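The Wall, Finally

I have been promising myself a proper place for small stuff since last July, and this Friday I finally stopped reading about it and got the drill out. If you've been here a while you know my workbench. If you haven't, picture a flat surface that you could theoretically work on, once you move the tape, the good scissors, the bad scissors, three chargers and a mug of mystery screws.

The plan was slatted metal on the wall and then bits and pieces hooked onto it. I went back and forth on pegboard for ages (so cheap! so easy!) but pegs fall out every time I grab something in a hurry, and I am always in a hurry. Marilou Lumanlan had leftover slatted panel in her garage from when she redid her shop, and she let me have it for 20 dollars and a loaf of sourdough. I think the sourdough was the expensive part.

Getting it up took 45 minutes, most of it spent looking for studs and arguing with my level. The wall in there isn't flat, the ceiling isn't flat, and I decided somewhere in the middle that close enough was fine.

Then came the fun part, which is deciding what kind of holders you want and where. I'm a big fan of putting a bunch of them on one plate so the whole thing moves as a unit. I had individual hooks in my last apartment and they wandered. You'd reach for the tweezers and get the glue. 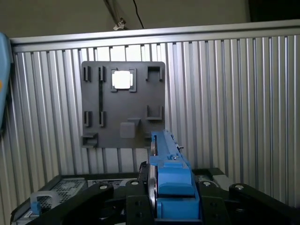
What I've learned is that shape matters way more than size. Skinny upright clips are great for anything flat, like rulers and those little plastic spreaders. U-shaped holders are for things with a fat end and a thin end, so you drop them in and they hang there. And a tiny shelf is worth having even if you don't know what it's for yet, because by the end of the week something will be living on it. Mine has an eraser and a thimble. I don't sew!

I went with dark gray. Aino Manninen, who has opinions, told me dark was a mistake and I'd never see anything against it. I like it, though. The shiny metal is so busy with all those stripes that I wanted something quiet in front of it, and a silver ruler shows up just fine on charcoal.

One warning if you're doing this yourself: leave more room between holders than you think you need. I laid out my first version with everything nice and snug, and then I couldn't get my fingers in to pull anything back out. So I moved it all and started over. I also put the pencils too high the first time, so that's another pair of holes I get to look at forever.

As for the mystery screws, they're still in the mug. I sorted for 30 minutes with a podcast on, got maybe a third of the way down, and hit a layer that was mostly picture hooks and one earring. I'm going to need smaller jars and a better attitude.

Next up is the drawer under the bench, which currently opens only if you lift and pull at the same time. Send snacks.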